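Vomanholm Community Garden
Summer walk-around checklist, with comments
Walked Jul 14, 2023 by Hrefna Toft and Princess Manalastas
Written up by Hrefna

Key: OK = fine as is. FIX = needs work. WATCH = look again in August.

What a good walk this was! The beans are over my head already, and we got through the whole list before lunch. Comments are under each item, so please read the ones near your own plot.

GATES AND PATHS

1. Main gate opens fully and latches. OK
New latch is a joy. You can work it with one elbow while carrying a tray of seedlings (I tested this several times).

2. Side gate on the Kurkisbridge side. FIX
Drags on the ground for the last foot or so. Princess thinks the top hinge has dropped. Lift it as you push for now, and keep fingers away from the post.

3. Main path clear and level. OK
The wood chips have settled beautifully. Wim Wouters spread most of them, so thank him when you see him!

4. Path between plots 49 and 50. FIX
Squash vines right across it. Gorgeous squash, but I caught my foot twice. Please turn the vines back into the bed.

5. Loose edging boards. WATCH
Two wobbly ones by the herb bed. Both pushed back in by hand and they seem to hold.

WATER

6. Taps turn off without dripping. FIX
Three good, one drips. The drippy one is by the compost bays and the ground there is slick. Washer on order.

7. Hoses coiled after use. WATCH
Much better than in spring. The 80-foot hose was still lying over the steps when we came by.

8. Rain barrel lids on and fastened. OK
All 4 barrels. The lid clips Veerle Meijer found fit as if they were made for us.

9. Water meter read. OK
Reads 1,683. Written in the shed book as well.

SHED

10. Long-handled tools hung up, points to the wall. OK
Lovely to see. The row of rakes looks like a store display.

11. Blades and shears in the box. FIX
One pair of loppers was open on the bench. Close them, lock them, box them.

12. Shed light and switch. OK
Bright enough now to read seed packets in the back corner.

13. Mower fuel can capped and on the low shelf. OK
Cap tight, no smell. The Lenz mower started on the second pull, too.

14. First aid kit. FIX
Plenty of bandages, no tweezers. We also need more eye wash. Rianne Prins has offered to pick up both.

15. Ladder. WATCH
Feet are worn on one side. Use it on the paving only, with someone holding it.

GREENHOUSE

16. Glass and frames. OK
One old crack in the north end, taped, no longer than last time. And the tomatoes! Go and smell them.

17. Roof vents open and stay open. FIX
Left vent slides shut in a breeze. There's a stick propping it, so mind your head underneath.

18. Staging steady under load. OK
We leaned on all of it. The Gekton shelves didn't budge, even full of pots.

COMPOST

19. Bays not overfilled. WATCH
Bay two is heaped and steaming away happily. Use bay three until it sinks.

20. Forks out of the heap when not in use. OK 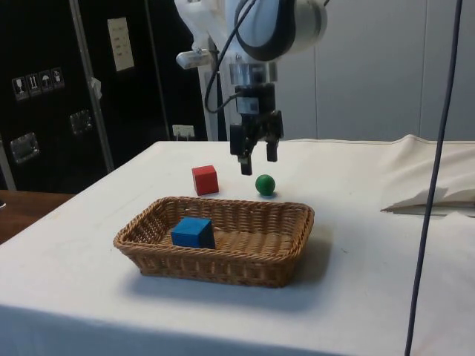

21. Signs of rats. OK
None at all, no droppings and no new holes. Keep leaving cooked food out of the bays and we should stay lucky. Princess has the spare shed key until the vent is fixed, so call on her if you find the door locked.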